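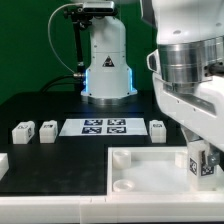 Two arms, one black table, blocks and a tray of white cups. Bench 3 at Dumton, April 20, 2021.

The New Hires

When Skoltau moved the first pair of arms into our small-parts room at Dumton, the memo promised they would "free staff for higher-value tasks." So far the higher-value tasks have included moving a tray half an inch to the left and writing down that you moved it.

Sveva Valentini packed parts by hand in this room for years and was good for 400 an hour with the radio on. She now looks after the bench. Her shoulder has stopped hurting, she says, and her patience has started. The radio stayed, after a short negotiation.

More about the photo, for those who asked at lunch:

The printed sheet with the four black-and-white squares is how the system gets its bearings. Please don't set your coffee on it. Tshepo Swanepoel has already typed up a sign to that effect, and then a second, firmer sign.

The little blocks carry patterns too. They're practice parts, and Ruoxi Pan would like them all back — they make poor paperweights and she knows who has the other one.

The blue lights on the rear arm are the most popular thing management has bought in 30 years. Vilgot Bråten has asked whether the forklift could have some.

What has changed so far: fewer sore wrists, more meetings, and a training course in July that everyone on the floor can take on paid time. Sign up with Saadet Karaca in the front office. She'd also like the stapler returned.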